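Galtside substation upgrade clears way for Eltside wind connection

The grid operator at Galtside has completed the main electrical work on the substation that will take power from the Eltside wind project, and the first of the project's two collector circuits is scheduled to be energized in March. The second circuit will follow once protection settings on the first have been checked under load.

Eltside is a 123-megawatt project on farmland north of the Alvarado road. Its turbines feed a buried medium-voltage collection system that runs to a project substation on the east side of the site. From there a single overhead line carries the output 10 miles to Galtside, where it joins the regional transmission network.

The upgrade at Galtside consisted of a new line bay, a replacement bus section, and a second power transformer. The existing transformer, installed when the substation served only local load, did not have the capacity to carry the wind output together with the summer irrigation peak. With both units in service, either one can be taken out for maintenance during periods of moderate wind without disconnecting the project. At full output both are required.

Work on the bus section took longer than planned. The original schedule called for the section to be replaced in one continuous outage, with local load transferred to the Sosutside feeder. A load study carried out before the outage showed that the feeder would exceed its conductor rating on hot afternoons. The work was divided into shorter night outages, each starting at 10 p.m. and ending before the morning pickup.

The new line bay uses a live-tank circuit breaker with current transformers mounted on separate supports. Line protection is a pair of current differential relays communicating over optical fiber in the overhead ground wire, with distance elements as backup. A microwave path was considered for the second communication channel and dropped after a survey found that the ridge west of Alvarado blocks the direct line of sight. The second channel instead uses leased fiber on a different route.

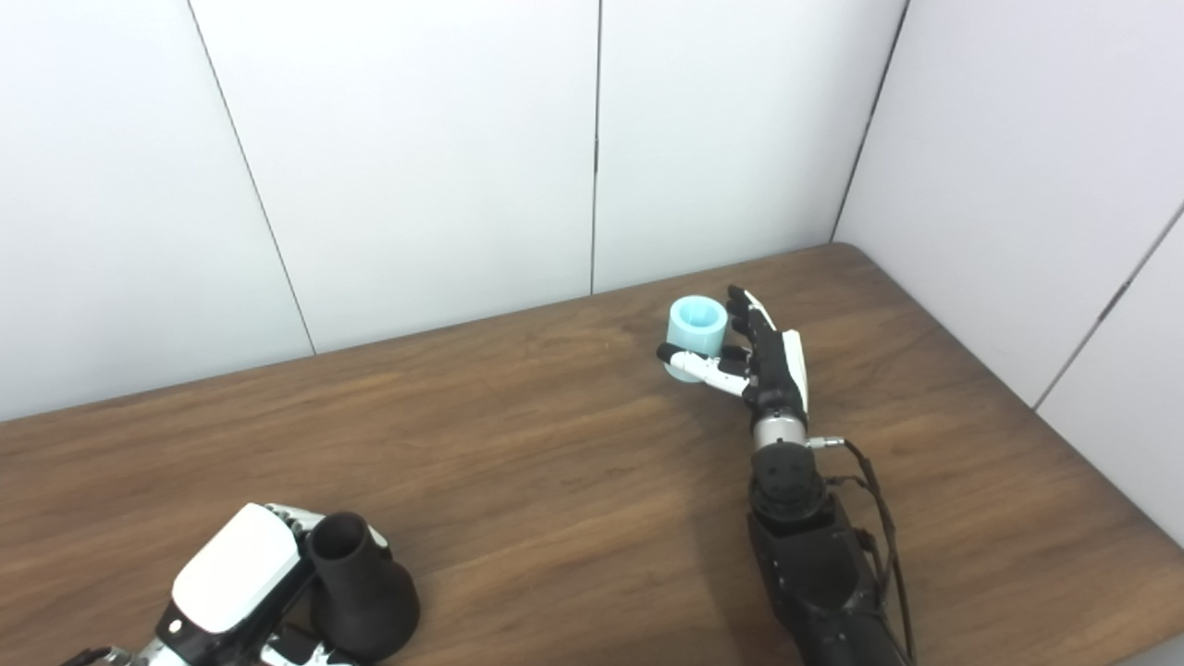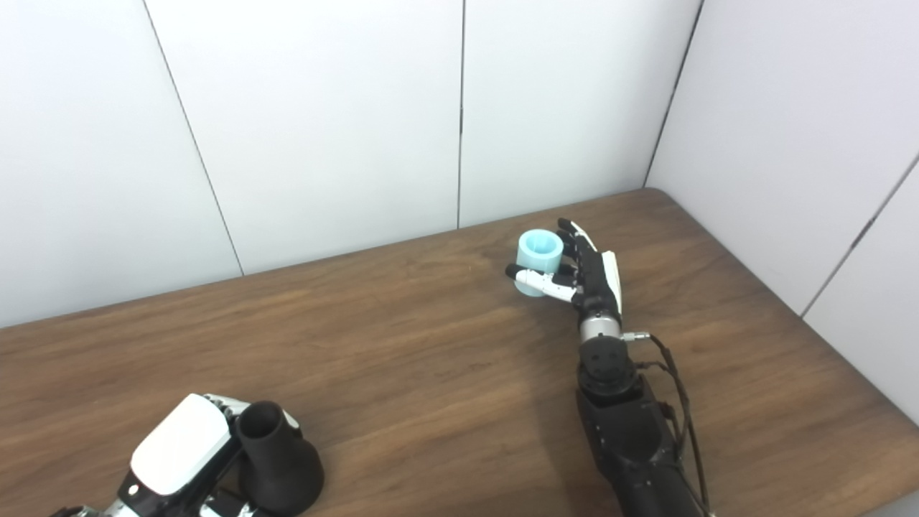
Reactive power was the main technical issue in the interconnection study. The long overhead line and the buried collection cables both produce reactive power at low output, which raises the voltage at the Galtside bus on calm nights. At high output the line consumes reactive power and the voltage falls. The turbines can correct for part of this range through their converters, but the study found a shortfall at the point of interconnection in both directions.

To cover the shortfall, the project has installed a switched shunt reactor and two capacitor banks at its own substation. The reactor is switched in when the wind farm is idle or nearly idle. The capacitor banks are switched in steps as output rises. A plant controller coordinates the switched equipment with the turbine converters and holds the voltage at the Galtside bus to a value set by the grid operator. Switching is limited by a time delay so that short gusts do not cause repeated operations.

The controller also enforces ramp limits. When wind speed rises quickly, the limit holds back part of the available output and releases it in stages. When wind speed falls, the plant cannot hold its output up, and the grid operator covers the difference from other units. Under the interconnection agreement, the project must send the operator an output forecast every 15 minutes, together with the number of turbines available for service and any that are in a high-wind shutdown.

Energizing will be done in steps. The overhead line will be charged first from the Galtside end with the project substation isolated. The main project transformer will then be energized with no load on its low side, and inrush current will be recorded and compared with the protection settings. After that the first collector circuit will be energized as far as the turbine transformers. Turbines will be released to run one string at a time, with output held at a reduced level until power quality measurements have been reviewed.

Power quality meters are in place at Galtside and at the project substation. They will record harmonic voltage and current, flicker, and unbalance through the whole energizing period. The study identified a possible resonance between the collection cables and the capacitor banks when both banks are in service and only one collector circuit is connected. The controller has been set to block the second bank in that condition. The block can be removed after both circuits are in service.

Some residents near the line route have asked about radio interference and audible noise from the conductors. The line uses a bundled conductor on the section nearest the houses, which lowers the electric field at the conductor surface and reduces both effects. Noise is expected to be highest in light rain or fog. Measurements were made at several points along the route before the line was built and will be repeated after the project reaches full output.

Road use during construction remains a subject of discussion with the township. The transformer delivery required temporary widening at the Alvarado junction and a steel plate crossing over a drainage culvert. The plates have been removed. The gravel shoulder on the north side is to be regraded once the ground has dried, and drain tile damaged along the access road will be repaired before planting. Claims for tile damage found after that date can still be filed with the project office at Eltside.

Drivers should expect single-lane traffic on the Galtside access road while the remaining construction trailers are moved out. The road will stay open to farm equipment throughout.

A separate proposal for battery storage beside the Galtside substation is not part of the current work. The substation layout leaves space for one more line bay, and the application lists a storage system of up to 15 megawatts that would connect there. An interconnection study for that proposal has been requested but has not started. The Sosutside feeder would need new conductor before any further load or generation could be transferred to it, and the grid operator has placed that work in its next capital plan.

Full commercial operation at Eltside depends on completion of the grid code tests. These include voltage ride-through records from the turbine supplier, a reactive capability test at several output levels, and a frequency response test. The high-output part of the reactive test needs steady wind, and the operator has allowed a window of several weeks for it. If suitable wind does not occur within the window, the project may run under a temporary permission with its output limited until the test can be completed.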